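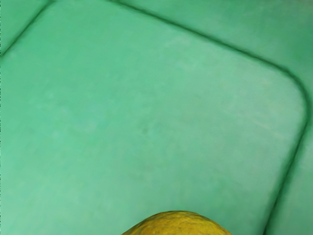
Forix Simulation and Handling Team, Kilico

Come and try to beat our robot software at its own game!

Hello, I'm Neelam Nigam and I look after visitor sessions for the Forix team at our Sisturport site. We're holding an open day on August 24, 2022 and I need people to take part. You don't need to know a thing about robots -- if you've ever picked a piece of fruit off a table, you're already well qualified.

We do a lot of our work in simulation before anything gets near a real machine. The green surface with the dark grooves is one I've been staring at for weeks, and that yellow thing poking up at the bottom, with its dimpled, lemony skin, is the sort of object we ask the software to deal with. It sounds easy. It isn't always!

On the day you'll sit at a screen and steer a simulated arm through a set of short picking tasks using Toma, our control program. Then you'll watch a live demonstration in the main lab, and after that we'd like you to tell us (bluntly, please) what felt awkward. Your goes will be saved without your name on them and will join the 1,000 practice runs we want in hand before the next version is out in February. We've got 389 so far, all from our own staff, and we're far too used to the controls to be much use any more.

Who can come? Anyone over 16 who can read a screen comfortably and use a hand controller. Left-handers very welcome -- we're badly short of you. Gamers are fine, people who have never held a controller are even better. If you use a wheelchair, let me know and I'll set up the lower desk for you.

Sessions last two hours, with a break for tea and sandwiches. We'll pay your bus or train fare, so keep your ticket. Under-18s need a form signed by a parent or guardian.

To put your name down, ring the Sisturport front desk and ask for me, or leave a note at reception with your phone number, which hand you use, and whether you'd like morning or afternoon. I'll ring everyone back myself to fix a time.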